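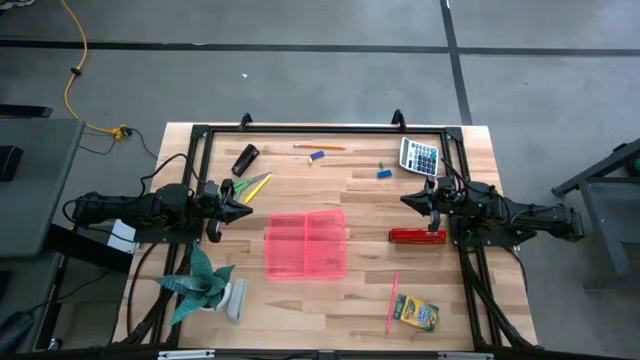
Ashok Nigam
Lecturer in Production Planning and former equipment buyer, Treloar

Chapter 6
Budgeting for a Two-Arm Workstation

Chapter 5 dealt with single machines bought against a known task. Tabletop stations are harder to plan. The arms are only one line in the quotation, and the task list is seldom settled when the order is placed. A station used for handling desk items may be asked to move scissors in March and sort pencils into a divided container a month later. The budget has to allow for both.

6.1 What belongs in the station cost

Students tend to start with the price of the arm and multiply by two. This gives a figure that is too low. The station cost should be built up from four groups:

Arms and grippers, including one spare set of fingers for each gripper.
Structure: table, aluminum extrusion frame, mounts and clamp posts.
Services: power, cables, cable supports and floor marking.
Work items: the objects to be handled, with replacements.

The fourth group is often left out on the grounds that a stapler or a box of crayons costs very little. The unit price is indeed small, but work items wear, break and go missing, and the purchases continue for the life of the station. They should be entered as a yearly running cost and kept apart from the capital sum.

6.2 Finger shape and the object list

Fingers should be chosen after the object list has been written. A conical finger paired with a curved one suits a different range of objects than two flat pads do. Thin items such as pens lie close to the table surface and test the fingertips; a calculator or a computer mouse tests the opening width. Where the list is likely to change, the buyer should ask the supplier for the price of alternative fingers at the time of the first quotation – prices obtained later are usually higher.

6.3 Worked case: the Helton station

The Helton training shop asked two suppliers, Plastance and Flaramo, to quote for the frame and mounts of one station. Plastance quoted $1,689, with assembly left to the buyer. Flaramo quoted $2,082, assembled and leveled on site. The shop estimated 20 hours of its own labor to assemble the Plastance frame.

The difference between the quotations is $393. Divided by 20 hours, it gives a break-even labor rate of $19.65 per hour. Helton charged its technicians to projects at $56 per hour, so the Plastance frame would have cost $2,809 in place. The Flaramo quotation was accepted.

The calculation assumes that both frames accept the same arm mounts. Section 6.4 considers the case in which they do not, and the mounting plates must be priced separately.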